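Home About Research Open positions Contact

Software Engineer, Manipulation Planning and Control

Teltau – Dorby office
Full time, permanent
Posted May 24, 2020

Teltau writes software for robot arms that work with household objects. We don't build arms. We buy them, mount grippers and wrist cameras on them, and write what runs on top: the perception code, the motion planner, the controllers, and the tools that let our own people see what went wrong. Our customers are research labs and a few appliance makers who want long-running tests of doors, knobs, drawers and lids.

We are hiring one engineer to work on the planning and control side. The job reports to Hamisi Odera, who leads the software group. The group has 5 people at present, so you will own a large part of the code and you will be asked to review the rest of it.

What the work is

Our stack has two main parts. Estine is the planner. It takes a goal ("open this door to here", "put this in there") and the current estimate of the world, and returns a trajectory with contact phases marked in it. Obura is the runtime. It executes the trajectory, runs the force controller during the contact phases, and decides when to stop and ask for a new plan.

Estine is mostly C++ with a Python front end. It began as a sampling-based planner with a smoothing step, and some of that original code is still in use. Over the past year we have been moving to a trajectory optimizer for anything that involves a hinge or a slide. The optimizer is good when the initial guess is good. When the guess is poor it can spend its whole time budget and return a path that clips the edge of a door. Fixing that is the first thing we would want you to work on.

Obura is C++ only, and runs on a Linux machine with a real-time kernel. It is smaller and more settled. The open problems there are mostly about handover: what the controller should do in the short window between losing contact and getting a new plan, and how to log that window in enough detail that a person can understand it later.

You would also spend time on perception, though you would not be the main author. The door-state estimator takes wrist camera images and joint readings and gives a hinge angle with an uncertainty. White objects on white surfaces are still our weakest case. Edges wash out, the estimator falls back on shadows and on whatever dark features it can find, and the planner then receives an angle it should not trust as much as it does.

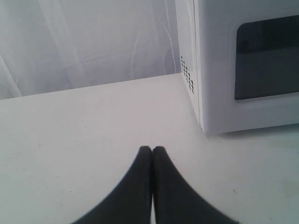
Does the person in this job need a background in computer vision?
A working knowledge is enough. You should be able to read a calibration report, tell a bad camera pose from a bad detection, and talk to the perception engineer about what the planner needs from the estimate. You won't be asked to train models.

A typical stretch of work

Most changes start from the regression suite. We keep 3,000 recorded episodes, and every planner change is run against all of them in replay before it goes near an arm. Replay catches crashes, timeouts and joint limit problems. It does not catch bad contact behavior, so a change that passes replay then gets 100 runs on hardware with the force thresholds set low. You would do those runs yourself, at the bench, with a hand on the stop button for the first few.

Apart from that, the work includes:

- Writing and tuning cost terms for the optimizer, and removing ones that no longer do anything
- Building a better source of initial guesses, probably from a library of past solutions
- Passing pose and hinge uncertainty through to the planner, which at the moment gets a single value
- Keeping the collision models of test objects up to date and checking them against measurements
- Improving the trajectory viewer, which the whole group uses and which is slow on long episodes
- Reviewing other people's code, usually the same day
- Writing up failures in the shared log, including your own

There is some customer contact. Labs send us recordings and ask why the arm stopped. Expect to answer a few of these a month, in writing.

What we are looking for

You need solid C++ and enough Python to write analysis scripts without help. You should have worked on motion planning, trajectory optimization or force control on a physical arm, either in a job or as a large part of a graduate degree. Simulation experience is useful but does not replace time with hardware for this position.

You should be comfortable with rigid body kinematics, frames and transforms. We lose a surprising number of hours to frame mistakes and we will ask about this in the interview.

It helps if you have used a nonlinear solver and have had to find out why it would not converge, or if you have written code that had to meet a fixed cycle time. Experience with articulated objects is welcome. So is experience with build systems – ours needs work and the person who understood it best has moved to another team.

We do not require a particular degree. We do ask for at least 2 years of work after your last full-time studies, or the same amount of time on a research project where other people depended on your code.

What we offer

Salary depends on experience, and we will tell you the band in the first call. Health coverage starts on the first day. Working hours are flexible outside a short daily meeting late in the morning. You can work from home for planner development and code review, but the hardware runs have to be done in Dorby, so please plan on being on site for more than half of most weeks. During the current restrictions, bench time is booked in advance and only one person uses each bench at a time.

We pay for one conference a year and will support you in publishing planner work if you want to. Customer data and recordings cannot be published.

How to apply

Send a resume and a short letter to the address on our Contact page, with "Planning and Control" in the subject line. In the letter, describe one planner or controller you worked on, how it failed, and what you changed. A page is plenty. Links to code are welcome. If your code is closed, describe it as far as you are allowed to.

We read applications as they arrive. The process is a call with Hamisi Odera, then a technical interview by video, then a half-day working session. In the working session you get a recorded episode in which Estine returned a poor path, along with the logs and the viewer, and you work through it with one of our engineers. You may look things up. There is no whiteboard round and no take-home assignment.

We would like the new person to start in September, but an earlier date is possible and we can wait a little for the right applicant. If you need a work permit, say so in your letter so that we can start on the paperwork early.

Applicants who want to know more before applying can write with questions. Technical questions about the stack go to Hamisi, and questions about pay, permits or relocation go to the office. We do not work with recruiters for this position.

Contact | Privacy | Open positions | © 2020 Teltau | Back to top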